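**Stand: 20. Dezember 2023**

# Häufige Fragen zum Radonmonitor Venter

Auf dieser Seite sind Fragen zusammengestellt, die den Kundendienst in Ulville regelmäßig erreichen. Die Antworten gelten für den Radonmonitor Venter in der Standardausführung. Abweichungen bei der Ausführung mit Netzwerkanschluss sind jeweils vermerkt. Verbindlich bleibt die dem Gerät beiliegende Bedienungsanleitung.

## Gerät und Messprinzip

**Was misst der Radonmonitor?**

Das Gerät ermittelt die Aktivitätskonzentration von Radon in der Raumluft und gibt sie in Becquerel pro Kubikmeter an. Die Luft gelangt durch Diffusion in die Messkammer, eine Pumpe ist nicht eingebaut. Temperatur und relative Luftfeuchte werden zusätzlich erfasst und gemeinsam mit dem Radonwert gespeichert.

**Kann mit dem Gerät auch Gammastrahlung gemessen werden?**

Nein. Der Monitor ist ausschließlich für Radon in Innenräumen vorgesehen. Eine Aussage zur Ortsdosisleistung oder zur Kontamination von Oberflächen ist mit ihm nicht möglich.

**Warum zeigt das Display nach dem Einschalten noch keinen Wert an?**

In der Anlaufphase werden Zählereignisse gesammelt, aus denen noch kein belastbarer Mittelwert gebildet werden kann. Das Display zeigt währenddessen zwei Striche. Der erste Anzeigewert ist als vorläufig gekennzeichnet und sollte nicht zur Beurteilung eines Raumes herangezogen werden.

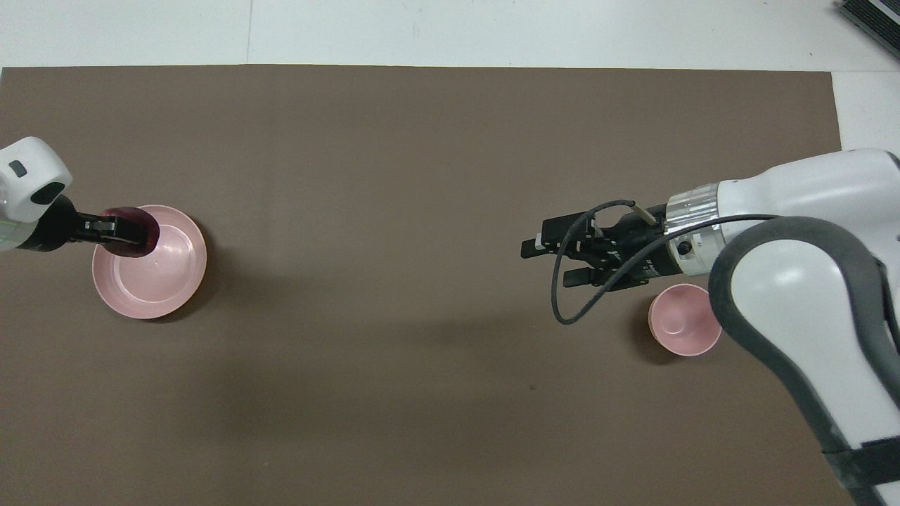
*Weißer Roboterarm mit schwarzem Greifer über einer rosafarbenen Schale*

**Wie viele Messwerte werden gespeichert?**

Der interne Speicher fasst 1.000 Datensätze. Ist er voll, wird je nach Einstellung die Aufzeichnung beendet oder der jeweils älteste Datensatz überschrieben. Ab Werk ist das Überschreiben aktiviert. Für Langzeitmessungen, die lückenlos dokumentiert werden müssen, empfehlen wir, das Speicherintervall vor Beginn anzupassen.

## Aufstellung und Betrieb

**Wo soll das Gerät aufgestellt werden?**

Geeignet ist eine freie, ebene Fläche in dem Raum, der beurteilt werden soll. Zu vermeiden sind:

- Fensterbänke und Stellen mit deutlicher Zugluft
- die unmittelbare Nähe von Heizkörpern und Öfen
- geschlossene Schränke und Schubladen
- Standorte mit direkter Sonneneinstrahlung

Die Lüftungsschlitze auf der Rückseite dürfen nicht verdeckt sein. Ein Abstand von mindestens 20 cm zur Wand ist einzuhalten.

**Darf während der Messung gelüftet werden?**

Bei einer Langzeitmessung ist der Raum so zu nutzen wie gewöhnlich, das übliche Lüften eingeschlossen. Wird hingegen die Wirkung einer baulichen Maßnahme untersucht, sollten die Lüftungszeiten notiert und den Messdaten beigefügt werden. Ein Vordruck liegt der Verpackung bei.

**Weshalb schwanken die Werte innerhalb eines Tages?**

Die Radonkonzentration in Gebäuden hängt unter anderem vom Luftdruck, vom Temperaturunterschied zwischen innen und außen und vom Lüftungsverhalten ab. Kurzfristige Schwankungen sind deshalb zu erwarten und deuten für sich genommen nicht auf einen Defekt hin. Hinzu kommt die statistische Unsicherheit der Zählung, die bei niedrigen Konzentrationen besonders ins Gewicht fällt.

**Reicht eine kurze Messung aus?**

Eine kurze Messung liefert allenfalls einen ersten Anhaltspunkt. Für die Bewertung eines Aufenthaltsraumes ist der langfristige Mittelwert maßgeblich — er soll die Heizperiode und die warme Jahreszeit einschließen. Ob eine Messung mit diesem Gerät im Einzelfall behördlich anerkannt wird, ist vorab mit der zuständigen Stelle zu klären.

**Kann das Gerät im Keller betrieben werden?**

Ja, sofern keine Kondensation auftritt. Bildet sich Feuchtigkeit am Gehäuse, ist die Messung abzubrechen und das Gerät bei Zimmertemperatur zu trocknen. Für Waschküchen empfehlen wir die Abdeckung aus dem Zubehörprogramm.

## Auslesen der Daten

**Welche Software wird benötigt?**

Zum Auslesen dient das Programm Tarnovden in der Version 2. Frühere Versionen erkennen das Gerät zwar, übernehmen jedoch die Feuchtewerte nicht. Das Programm wird ohne Zusatzkosten bereitgestellt und benötigt nach der Installation keine Internetverbindung.

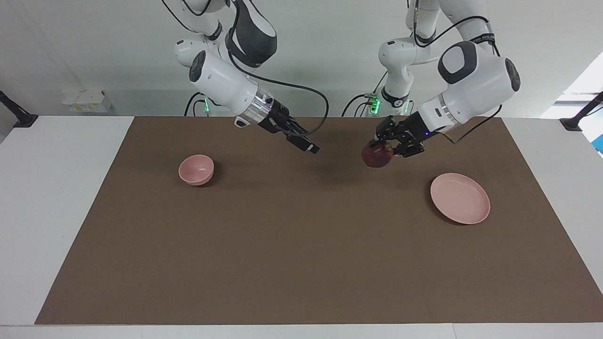

Der Export erfolgt wahlweise als Textdatei mit Trennzeichen oder als fertiger Messbericht. Im Bericht sind Seriennummer, Messzeitraum, Mittelwert und Kalibrierdatum enthalten. Der Standort wird nicht automatisch eingetragen und muss vor dem Export von Hand ergänzt werden.

**Die Software findet das Gerät nicht. Was ist zu tun?**

1. Verwenden Sie das mitgelieferte Kabel. Reine Ladekabel übertragen keine Daten.
2. Schließen Sie das Gerät direkt am Rechner an, ohne zwischengeschalteten Verteiler.
3. Schalten Sie den Monitor ein, bevor Sie das Programm starten.
4. Bleibt der Versuch erfolglos, notieren Sie den Fehlercode und wenden Sie sich an den Kundendienst.

Bei der Ausführung mit Netzwerkanschluss ist zusätzlich zu prüfen, ob dem Gerät eine gültige Adresse zugewiesen wurde. Diese wird im Menü unter »Verbindung« angezeigt.

## Kalibrierung, Reparatur und Rückgabe

**Wie wird eine Kalibrierung beauftragt?**

Kalibrierungen werden im Labor Skestville durchgeführt. Bitte fordern Sie vor dem Versand eine Auftragsnummer an und bringen Sie diese außen am Paket an. Sendungen ohne Auftragsnummer können nicht zugeordnet werden und verzögern die Bearbeitung erheblich.

**Wie lange ist das Gerät unterwegs?**

Die Bearbeitung nimmt einschließlich der Abklingzeiten in der Kalibrierkammer etwa 22 Arbeitstage in Anspruch. Im November ist erfahrungsgemäß mit einer längeren Dauer zu rechnen, da viele Kunden vor Beginn der winterlichen Messreihen einsenden. Ein Ersatzgerät kann auf Anfrage gestellt werden, soweit verfügbar.

**Bleiben die gespeicherten Daten erhalten?**

Der Speicher wird bei der Eingangsprüfung gelöscht. Wir bitten Sie, sämtliche Messdaten vor dem Versand zu sichern. Eine Wiederherstellung ist nicht möglich.

**Darf das Gehäuse geöffnet werden?**

Nein. Die Messkammer ist lichtdicht verschlossen. Mit dem Öffnen verlieren die Kalibrierung und die Gewährleistung ihre Gültigkeit. Auch der Akku darf nur durch den Kundendienst ersetzt werden.

**Wie ist das Gerät zu entsorgen?**

Altgeräte gehören nicht in den Hausmüll. Sie können bei einer kommunalen Sammelstelle abgegeben oder an unsere Niederlassung in Ulville gesandt werden. Die Kosten der Rücksendung trägt der Absender.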